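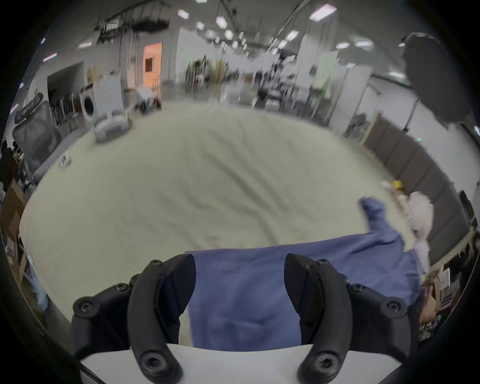
Blue garment on the sheeted surface, sleeve up towards the white cloth.

January 12, 2020. Laundry bench, folding and finishing. Entry by Palesa, additions by Duván marked DR.

**Purpose**

Settle a folding method for the blue workwear that gives a flat stack without ironing. The Georgiou order wants a folded width of 21 cm, collar uppermost, no crease across the chest. The method in the November notes gives the width but leaves a diagonal crease from armhole to hem on most pieces. Haruna thought the crease came from the drying. I thought it came from the way the sleeve is laid before the first fold. Both were tried.

**Load**

Lokora blues only. Mass dry before washing 1,865 g. The white cloths were kept out of the wash. They are used on the sheet for padding and wiping, and the last time they went in with the blues they came out grey.

Programme: cottons, warm, medium spin, extra rinse. Detergent: Dakus liquid, the measured cap, no softener. Softener was left out deliberately. It makes the cloth slide against itself and the stack leans by the end of the day. Lizeth has asked for it to be put back for the feel of the fabric, and I have said we can run that separately once the fold is fixed.

Drum emptied straight after the spin. Each piece shaken by the hem, then hung by the hem to dry. Half the load was taken down while still slightly damp at the seams and finished flat (group A). The other half was left until fully dry (group B). Seam dampness judged by hand against the inside of the wrist, which is crude. A moisture meter is on the wish list again.

**Surface**

White sheet pulled over and tucked, then smoothed from the middle outwards. It doesn't stay smooth. Every time a garment is turned over the sheet comes with it and soft folds build up, and a fold in the sheet prints through to the garment if anything is pressed on top. Resmoothing between pieces helps but takes longer than the fold itself.

Tried and rejected: clipping the sheet along the side. The clips hold the edge and the slack moves to the centre, where the work is. Uliana suggests a fitted sheet one size small. The Sernby ones have elastic all the way round and not only at the corners, and she will bring one from home to try before we buy any.

The wooden strip along the border is useful as a straight reference for the hem. I had been using the edge of the sheet, which wanders. Hem to the strip, then fold, gives a visibly squarer result.

**Method 1 (as November)**

1. Garment face down, arms out.
2. Left side to centre, sleeve turned back down the body.
3. Right side the same.
4. Hem up to the collar in one fold.
5. Turn over.

Group A: width within tolerance. Diagonal crease on nearly all of them, faint, fades if left under a board.
Group B: width within tolerance. Diagonal crease on nearly all, sharp, does not fade.

So drying affects how bad the crease is and has no bearing on whether it appears. Haruna and I were each partly right, and she has asked for that to be written down.

**Method 2**

1. Garment face down. Both sleeves laid straight out from the shoulder and flattened from armhole to cuff with the side of the hand before anything else is moved.
2. Check the underarm. If the side seam has twisted forward, lift at the armhole and the hem together and lay it again. Don't pull from the cuff. Pulling from the cuff straightens the sleeve and drags the twist into the body.
3. Left sleeve across the back, level. Then the left side over it.
4. Right sleeve and right side the same.
5. Hem up by a third, then again to just under the collar.
6. Turn over, supporting from beneath with a flat forearm.

Group A: no diagonal crease on any piece. Slight bulk at the shoulder where both sleeves cross.
Group B: no diagonal crease, more bulk at the shoulder, two pieces over width.

The two over-width pieces were refolded with the template and came in. I think the sleeves were carried too far across and pushed the side fold out. A mark on the template for the cuff would stop this.

**Where it goes wrong**

The starting position matters more than I expected. A garment dropped from the basket lands with one sleeve bunched up past the shoulder and the other under the body. It is tempting to start from the sleeve that can be seen. Start from the body: find the hem, put it to the strip, and only then bring the sleeves out. When I began with the bunched sleeve I had to lay the body a second time on every piece.

White cloths need to be off the surface before the blue goes down. They catch under sleeves, and once under they are hard to feel through the fabric. I folded one into a finished piece and only found it at weighing, when a single garment came up heavier than the one before it from the same size run.

DR: agree about the cloths. Suggest a hook at the end for them. Also small bits and pieces should not live on the sheet. Anything hard that gets under a fold leaves a dent you can see from the top of the stack.

**Stacking**

Test stack built from group A, method 2, collars all one way. Stack mass 787 g. Leaned towards the collar end because of the shoulder bulk. Rebuilt with alternate pieces turned end for end and it stood straight. Georgiou asked for collar uppermost and did not say which way the collars should point, so alternate stacking may be acceptable. Haruna will ask.

Stack left under the board for the afternoon. Board removed, no new creases, the lower pieces slightly compressed and still within width.

**Lint**

More than expected on the dark inner facing of the blues. Pale fibres, short. Either the sheet is shedding or the white cloths are. Tape lift taken from each and from the facing, stuck to the inside back cover with the positions labelled. Under the hand lens the facing fibres look closer to the cloth than the sheet. I would not rely on that without a second lift from a fresh cloth.

If it is the cloths, wash them twice on their own before using them near the blues. If it is the sheet, the Sernby one changes the answer anyway.

**Timing**

Not recorded properly. I was interrupted during group B and the figures would be flattering to method 1. General impression is that method 2 is slower per piece and involves fewer refolds. Duván will time both with somebody who has used neither, and Lizeth has agreed to be that person on condition that she is not shown the other method first.

**Template**

Current one is grey board, soft at the corners now and picking up moisture from group A. Next version:

- stiffer, wipeable
- corners rounded so they don't snag the knit at the cuff
- cuff stop line both sides
- hem line at the one-third fold
- hole for hanging, at the collar end

DR: cutting one from the offcut of white polypropylene. Edges to be taken down with fine paper, no burr. Width to be checked with the garment folded round it and not on the bare template, as the cloth adds thickness on both sides.

**To do**

- Uliana: fitted sheet.
- Duván: template, hook for cloths, timing run.
- Haruna: ask Georgiou about collar direction, and whether damp-finished pieces can be bagged the same day. I would say leave them open overnight.
- Palesa: repeat method 2 on a mixed-size load, taken down at the group A stage. Second tape lift.
- Softener run for Lizeth, after the above.

Washer door seal wiped and door left ajar. Filter cleared: lint, one button, four-hole, blue. It does not match the spares in the Lokora bag, which are slightly larger. Checked every piece in the load and none is missing a button. Button taped to this page.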